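18th December
Destholm bench, moisture regain of cotton cloth, second round

Carried on from the March runs. The question is still how much water the plain white cotton takes back from room air after oven drying, and whether the Kidton lot differs from the Åberg lot by more than our own scatter. In March the two lots overlapped completely, but the weighing was poor and I don't trust those numbers for anything except planning.

Changes since then. Specimens are now cut with the template instead of by eye. Drying bottles are closed inside the oven before they come out. The balance was checked against the brass weight before and after each set, and the drift was below the last digit both times. The draft shield stays shut between readings, including while writing.

Four specimens per lot. Dried to constant mass, then cooled in the desiccator with lids on. Constant mass here means two successive weighings that agree to the last digit, which took three trips back to the oven for Kidton and two for Åberg. I have not worked out why. The Kidton cloth has a stiffer hand and could be carrying leftover size, in which case some of the early loss isn't water and the dry mass will be wrong in the same direction every time.

Conditioning was done open, on the shelf away from the window. Readings every 300 seconds at first, then at longer intervals once the curve flattened. Both lots rise fast and then creep. The creep is the annoying part, as the end point depends on when one gets tired of waiting. I stopped at 2,000 seconds for the tabulated values and left the specimens out overnight for a separate late reading. The late readings are in the back of the book and should not be mixed with the table.

Folded cloth lags behind flat cloth. I ran one spare piece bunched up and one laid out, same lot, same start. The bunched piece was still gaining when the flat one had leveled off. Any specimen that has slumped or doubled over on the rack should be thrown out of the set.

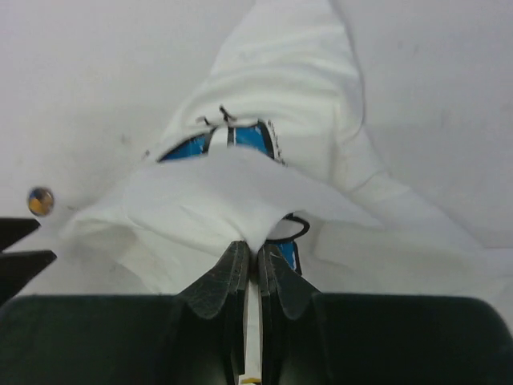

Barış Güneş read the draft table and objects to the reference condition. In his view the regain figures mean little while the room humidity is logged only at the start and end of a run, and he would sooner see one lot done properly over a salt solution than two lots done in open air. He also asks that the specimens be approached from the wet side as well, given that cotton holds more water coming down than going up.

Both points taken. The hysteresis will not change the comparison between lots if both are treated alike, but it does limit what can be said about the absolute value. Will set up the closed chamber with saturated sodium chloride and repeat Kidton first.

The Gonico logger disagrees with the wall hygrometer by more than I like. Leave it in the chamber with the salt for a full day and see where it settles before using it for anything.

Size check, to be done before the repeat: rinse 325 g of Kidton in hot distilled water, dry, reweigh. If the loss is large, all the Kidton dry masses need a footnote.

Joar Lunde has the template. Get it back before cutting.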